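How Do You Teach a Robot? Show It!

Think about how you learned to tie your shoes. Did someone hand you a long list of rules? Probably not! Somebody knelt down next to you and made the loops slowly, and then you tried it with your own fingers. You got it wrong a bunch of times. Then one day you got it right.

Robots can learn that way too. A person shows the robot how to do a job, and the robot uses what it was shown to try the job itself. Grown-ups who build robots call this "learning from demonstration." A demonstration is just a fancy word for showing.

Why not just tell it what to do?

For a long time, most robots were given their jobs as a list of moves. Go forward this far. Turn. Close the gripper. Open the gripper. That works great in a factory where the same part shows up in the same spot all day long. The robot can do it a thousand times and never get bored.

But try writing a list like that for your kitchen table! The spoon is never in the same place twice. Sometimes there's a napkin on top of it. Sometimes your little brother has moved it. You would need a new list every single morning.

So some robot builders try another way. They do the job in front of the robot, or through the robot, over and over, with things in different places each time. The robot saves every try. Later, a computer looks for what all those tries have in common.

Two ways to show a robot

The first way is to show it by hand. You take hold of the robot's arm and move it yourself, a bit like a swimming teacher moving your arms through the water. The motors go soft so the arm is easy to push. While you move it, sensors in each joint keep track of how far it bends. The robot is feeling the move from the inside!

The second way is by remote control. Some people use a game controller. Others use a second, smaller arm called a leader. When you bend the leader, the big arm, called the follower, bends the same way at almost the same moment. Squeeze the handle on the leader and the follower's fingers close. It feels very strange for the first few minutes, and then it feels like you have grown extra arms.

Doing a job through a robot is sometimes called teleoperation. "Tele" means far away, the same as in telephone and television, but the person driving might be sitting right beside the robot.

Meet Wiltix

At the Lullomham Robot Workshop we have a robot named Wiltix. Wiltix has 2 arms, and each one ends in a gripper. A gripper is a robot's hand. Ours have just two fingers each, so try this: tuck in everything but your thumb and your pointer finger, on both hands. Now pick up a pencil. Now put your socks on. It can be done, but it takes a lot more thinking!

Wiltix also has a small camera down by its gripper. You see with eyes that are up in your head, but imagine having an eye on your wrist as well. You would always get a close-up view of whatever you were reaching for.

The key job

One of our favorite jobs to teach is handling a key. Keys are tricky! They are thin and they lie very flat, so there isn't much for a finger to get under. They're shiny, and shiny things can look different to a camera every time the light changes. Put one on a ring and there's a second loose piece to think about, and the ring can flop over to either side.

When you drive the arms for this job, you soon learn to go slowly near the end. You bring an arm over the key with its fingers wide open, check that the key is between them, and ease down. Go too fast and you push the key away. Go too low and you press on the table. 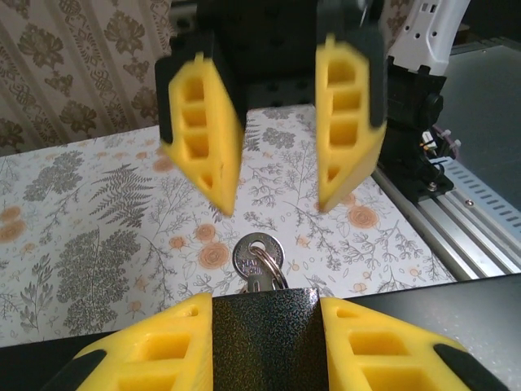
What the robot saves

A yellow fingertip pointing at a silver key is easy for us to understand. A robot needs it turned into numbers. During each demonstration, Wiltix saves two kinds of things.

Pictures. The cameras take one after another, very quickly, like the pages of a flip book. Every page shows the key, the flowery table and the other arm from a slightly different spot.

Positions. At the same moment as each picture, the robot writes down how much every joint is bent and how wide the fingers are open.

Put them together and you get something like this: "When the key looked like that, the person moved the arms like this." That pair is the real treasure. The computer collects heaps of them and practices guessing the second part from the first.

How many times do you have to show it?

More than you'd like! Our key job took 185 demonstrations. We did them in batches of 15, with a snack between batches (for the people – Wiltix doesn't eat). We moved the key each time. We turned it to point a new way. If you only ever show a robot a key in one spot, it may learn to reach for that spot, even when the key is somewhere else.

The computer program that does the learning in our workshop is called Skukel. After the last batch we let Skukel study all night, and in the morning it was Wiltix's turn with no one driving. On the first 8 tries it missed quite a few. One time it closed its fingers very neatly on nothing at all. So we went back and showed it more keys in the places where it had trouble, and it got better.

Do mistakes matter?

Some mistakes are useful. If the person driving bumps the key, stops, and lines up again, the robot gets to see how to fix a problem. That's worth saving. If the person gets the giggles and waves the arms around, we throw that try away, or Wiltix might learn to wave too.

Try it at home: be the robot

You need a friend, a scarf, a table and something small, such as an eraser or an old key.

Step 1. One of you is the robot. Tie the scarf over the robot's eyes and sit down at the table.

Step 2. The other one is the driver. Put the small thing somewhere on the table.

Step 3. Robot, hold out one arm and use only your thumb and pointer finger. Driver, gently guide the robot's wrist to the object and say "close" when it's time to pinch.

Step 4. Do it three more times with the object in the same place. Then the robot tries alone. Did your arm remember the way?

Step 5. Now move the object and let the robot try again. What extra information would the robot need this time?

Words to know

Demonstration: showing how something is done.
Gripper: the part of a robot that grabs things.
Joint: a place where an arm bends or turns. You have them too!
Leader and follower: a pair of arms where one copies the other.
Sensor: a part that measures something, such as light, touch or how far a joint is bent.
Teleoperation: driving a robot by remote control.

Next in this series: Chuang, the robot that learned to fold a towel.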